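4.2. La tarea del zapatero

De todas las tareas que metimos en el banco de pruebas, la del zapatero es la que más cariño me ha dado y también la que más horas me ha quitado. Sobre el papel no tiene ningún misterio: hay un mueble bajo con una balda, hay calzado encima y calzado debajo, y se le pide al sistema que deje cada par en su sitio. Mi sobrina de cinco años lo hace en un momento (protestando, eso sí). La pregunta de este artículo es si una máquina puede hacerlo ya en una casa cualquiera, y mi respuesta corta, que luego matizo en la sección 5, es que a ratos.

Para quien se haya saltado la sección 3: trabajamos con Brinda, nuestra plataforma de dos brazos, y con Drondetti, el planificador que reparte el trabajo entre el izquierdo y el derecho. La política de agarre la entrenamos con 512 demostraciones teleoperadas, grabadas casi todas en mayo, y la evaluamos en 80 intentos. El criterio de éxito es bastante antipático: los dos zapatos del par juntos, con la misma orientación y sin haber movido de su sitio a los vecinos. Si el par queda torcido, es un fallo. Si queda perfecto pero por el camino se ha llevado por delante otro zapato, también.

Empezamos siempre por las zapatillas de estar por casa, las rojas con el ribete blanco y peludo de la figura 3, colocadas sobre la tabla superior con la puntera hacia el fondo. Las elegí yo, lo confieso, y me arrepentí a los dos días. El pelo blanco confunde al estimador de profundidad, que unas veces ve el borde más alto de lo que está y otras directamente no ve borde. Con un zapato de suela rígida, la pinza tiene donde agarrarse; con algo blando, el punto de contacto se mueve en cuanto aprietas, y lo que en el plan era una pieza sólida se convierte en una especie de calcetín grande. 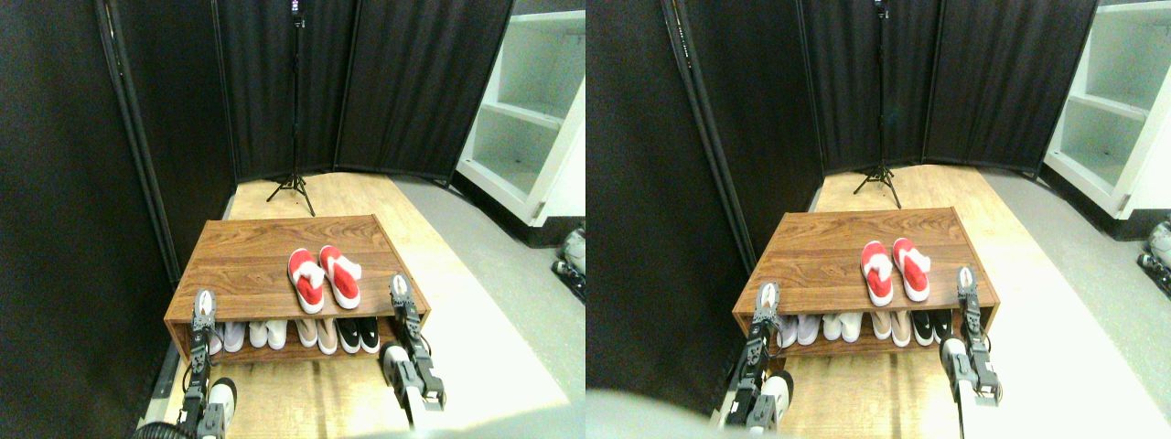
Figura 3. Puesto de trabajo de la tarea del zapatero, en dos vistas: zapatillas sobre la tabla superior y cuatro pares en la balda, con un brazo a cada lado.

La balda de abajo es otra historia. Ahí el problema es el hueco, porque los pares están en fila y la pinza tiene que entrar por delante sin rozar el techo de la balda ni empujar lo que hay al lado. Drudumness, el módulo que calcula las holguras, trabaja con un margen de 12 milímetros por cada lado, y os aseguro que 12 milímetros son muy pocos cuando el zapato vecino se ha girado un pelín. Probamos a subir el margen y lo único que conseguimos fue un robot prudentísimo que se quedaba delante del mueble sin decidirse a nada.

También vimos diferencias por color que no esperábamos encontrar tan claras. Los pares pálidos, puestos uno junto a otro, se le funden al segmentador en una sola mancha cuando la luz del suelo rebota fuerte, y entonces intenta coger el zapato derecho de un par con el izquierdo del siguiente. Las deportivas negras de suela blanca, en cambio, son una delicia: el contraste de la suela le da una línea limpísima y el agarre sale casi siempre a la primera. ¿Podríamos haber usado solo calzado oscuro? Claro, y nos habría quedado una tabla preciosa, pero en mi casa por lo menos hay de todo.

Queda el asunto del tiempo. Un ciclo completo nos llevó casi 233 segundos de mediana, y buena parte de eso se va en esperas entre brazos: Drondetti bloquea el volumen entero delante del mueble mientras uno de los dos está dentro, aunque el otro solo quiera acercarse por el extremo contrario. Es una decisión conservadora, heredada de Do (nuestra versión anterior, la de un solo brazo y muchos sustos), y no hemos querido tocarla para que los resultados sean comparables. Con un bloqueo por zonas seguramente bajaría bastante, pero eso todavía no lo hemos medido y prefiero no dar una cifra.

En cuanto a los fallos, los separo en dos grupos, los de percepción y los de contacto, y los trato por separado en 4.3. Los primeros se repiten con el mismo par y con la misma luz, así que se dejan perseguir. Los segundos me tienen bastante más preocupado, y con las zapatillas rojas hay varios que aún no sé reproducir.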